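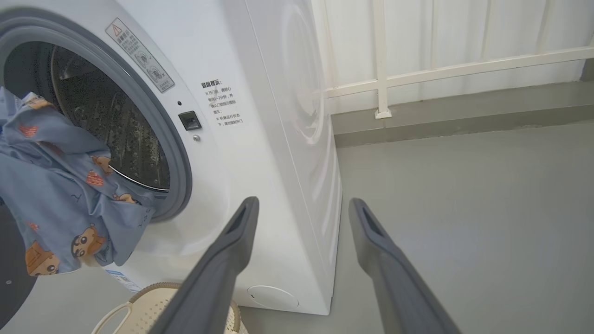 The supervisor's reply came in overnight: the unloading task stays in the July demo, but the success criterion has to be written down before any more training runs are started, and a garment left over the rim of the drum is not a success. Agreed on the second part. The first part will depend on the schedule.

May 7, 2020

Log for the student project, laundry station. Controller is the Engelhardt build, with the Tikgate logger running on the second machine. Both clocks synced before the first run. The drift from last week is gone, or at least below what the logger reports.

Criterion as drafted: garment fully outside the drum and fully inside the basket, no part of it touching the floor. Time limit 187 seconds from the start command. Door is opened by hand before the run and is out of scope. I also wrote in that the machine stays unplugged for the whole session. The notice on the front panel asks for a wait of one to two minutes and a check that the lock indicator is off before opening, and I don't want that interval showing up in anyone's timing.

Ran 21 trials on the light blue cartoon print. The print is a nuisance for the segmentation. The Clillance model splits the cloth into separate objects wherever there is a face on it, then proposes a grasp on the smallest one. Raised the merge threshold and the proposals got larger, but two of them then included part of the gray gasket. Put the threshold back and masked the door ring by hand. Crude, and it will fail as soon as the base is moved.

Main failure mode is the partial pull. Fingers close on one layer, the cloth comes over the lower rim, and the rest stays tucked behind the gasket. The arm reads enough load to call it a lift and moves on. Changed the release check to compare load at the rim with load over the basket. Not tested across a full set yet.

Wrist view is adequate for the opening and poor for the basket, where the fingers get in the way. Will try a steeper approach angle before asking for a second camera.

Dataset stands at 700 episodes. Labels for the Dralturska subset are still in the old format and need converting. The script stops on empty fields.

Tomorrow: rerun with the new release check, write up the criterion properly, send it. Also find the short network cable. The long one catches on the cart wheel.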